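Ticket 557 - Newsletter signup on the Gukach site not sending confirmations
Opened by: Socorro Lozano
Status: open

Hello all, and thank you for being so patient with me on this one. Since Monday, people who sign up for the Gukach newsletter get the nice green "check your inbox" note, and then no email comes. I tried it myself with 2 addresses, one at work and one at home, and looked in the spam folder both times. Nothing there.

The list has 410 names on it and our plan allows 2,000, so I don't think we've hit the limit. I also cleared the cache, signed out and back in, and saved the form again - no change. The regular monthly mailing went out fine, so it's only the confirmation that goes missing.

The new signup page is otherwise finished. 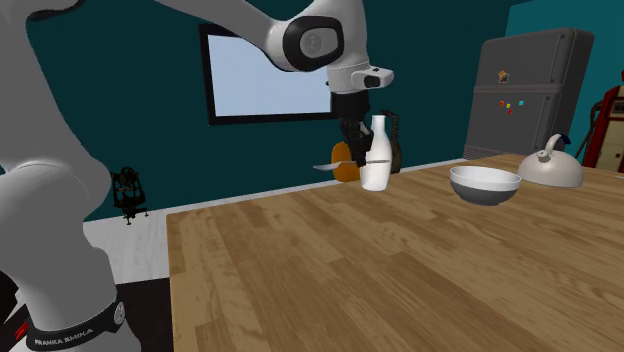
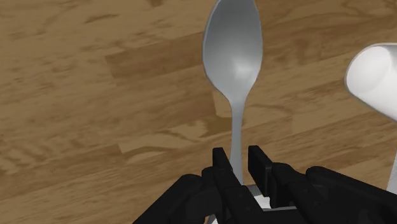
Gilberto Villca: Thanks, Socorro, lots of good detail in there. Could you open the form settings and look at the "reply from" address? When we moved to the new domain, a few forms kept the old one, and mail from it gets dropped without a warning. Change it to the new address, save, and try one more signup.

Socorro Lozano: It does still have the old one! Changing it now, and I'll write back after lunch.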